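Woodwork and Finishing > Tables and Desks
Thread: Keeping a pale tabletop pale

mapleditch
Joined: March
Posts: 14

I have a desk top to finish and I keep going back and forth. The wood is very light and I want it to stay that way. My last desk was done with an oil-based polyurethane and it went the color of weak tea within two years. I do not want that again.

It's for a spare bedroom that gets sun most of the afternoon. It will have a keyboard and a monitor on it and coffee cups every day. No kids, one cat.

So far I have looked at water-based poly, a hardwax oil with white pigment in it, and plain soap. The store in Madutville stocks the first one and can order the second. Is there anything I should rule out right away?

planeiron_44
Rule out anything oil-based, and shellac unless it's the very blond kind. Lacquer is fine for color if you buy the water-clear type, but you need a booth or a good fan and a respirator.

Water-based poly is what I'd use. Three coats, light sanding after the first. It goes on looking milky and dries clear. Some brands look a little blue on pale wood, so test on an offcut from the same board.

Solveig_B
I'll disagree with planeiron. Water-based poly on pale wood looks like plastic wrap to me. I have had a soaped dining table for nine years and it is lighter now than when I started. You wash it with soap flakes dissolved in hot water, let it dry, and rub it down with a fine pad. When it gets a stain you wash it again.

The downside is that you do have to keep doing it. Every few weeks at first, then a few times a year.

planeiron_44
He said coffee cups every day. Soap gives you almost no protection against coffee. You'll have rings by the second week.

Solveig_B
I drink coffee at mine. The rings wash out if you get to them the same day. If you leave them over a weekend then yes, you're sanding.

mapleditch
I'm not going to get to them the same day. I know myself.

How much does the grain come up with the water-based stuff? I planed and sanded to 180 and the surface feels good now. The figure is what I like about this board and I don't want to sand it to death chasing fuzz.

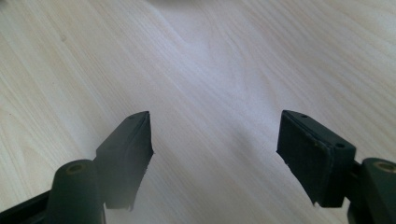
The other thing I'm worried about is the sun. If the wood itself changes color underneath, then it doesn't matter what I put on top. Am I fooling myself on that?

Refugio Solís
You're partly right. Most light woods drift toward yellow on their own with enough sun. Maple and birch both do it. Ash does it too. A clear finish with a UV inhibitor slows it down and does not stop it. A curtain does more than any can.

On the grain question: wipe the whole top with a damp cloth, let it dry overnight, then knock the fuzz off with 220 by hand. Do that before the first coat. After that the finish won't raise it much. You aren't removing any real thickness.

Also move the monitor every so often for the first few months. I left a lamp on a birch dresser for a year and there's still a circle under it.

tidewrack
Has anyone used the Pavus white oil? I did a shelf with it and it came out very even. One coat, buffed off after ten minutes. I haven't put it on anything that gets hard use.

planeiron_44
Used it once. The pigment collected in the open pores and I had white specks all over. That was on oak though. On something tight-grained it might be fine.

Arif Roy
I've used it on two desks, both tight-grained, no specks. You have to buff it completely, and the trick is small areas. If it starts to set before you get the excess off, you get cloudy patches, and the only cure is more oil on top to soften it.

Coffee has not been a problem so far. Water left standing overnight gave me one faint mark. I rubbed a bit more oil on that spot and it blended in. You can't spot-fix poly like that, you end up redoing the whole surface.

planeiron_44
You can't spot-fix poly but you also don't need to for ten years.

Arif Roy
Depends on the cat.

mapleditch
The cat is a factor. She jumps up from the chair and lands with her claws out.

Refugio Solís
Then I'd go with the oil. Scratches in a film finish catch the light. In an oiled surface they mostly look like part of the wood. Do a sample board first, half with oil and half with the water-based, and put it on the windowsill with a strip of tape across both. Pull the tape after a month and see what moved.

tidewrack
Do the underside too, whatever you pick. Same number of coats. A friend of mine skipped it and his top cupped enough to rock a mug.

Solveig_B
Agreed on the underside. And my offer of soap stands if you ever change your habits.

mapleditch
OK. I have two offcuts from the same board. I'll do the sample with the tape and order a small can of the Pavus in the meantime. I'm in no hurry, the legs aren't built yet either.

One more question while I have you all. Does the end grain need anything different? On my last one the ends went much darker than the top.

Arif Roy
Sand the ends finer than the face. If the top is at 220, take the ends to 320. They'll soak up less and the color will stay closer.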